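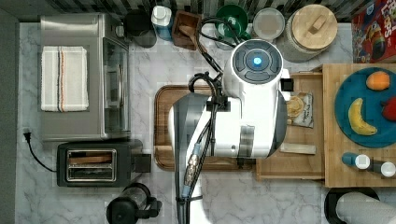 Preguntas frecuentes sobre encimeras y pequeños electrodomésticos

¿Puedo dejar el paño de cocina encima del horno tostador?
Solo con el aparato apagado y frío. Retírelo antes de encenderlo.

¿Cada cuánto se vacía la bandeja de migas de la tostadora?
Una vez por semana si se usa a diario. Desenchufe primero.

¿Cómo limpio una encimera de mármol?
Con agua tibia y jabón neutro. El vinagre y el limón dejan marcas mates – también los productos antical.

¿La tabla de madera se guarda de pie o tumbada?
De pie hasta que se seque por las dos caras. Después puede quedarse sobre la encimera.

¿Los botes con tapa de madera van al lavavajillas?
Los de la serie Kikari, sin la tapa. La tapa se limpia con un paño húmedo.

¿Se puede poner el plátano con las naranjas?
Sí, pero madura antes al lado de manzanas. Conviene separarlos si va a tardar en comerlos.

¿Venden tapas sueltas?
Sí, en la tienda Cantero, referencia 576. El plazo de entrega es de 2 días laborables.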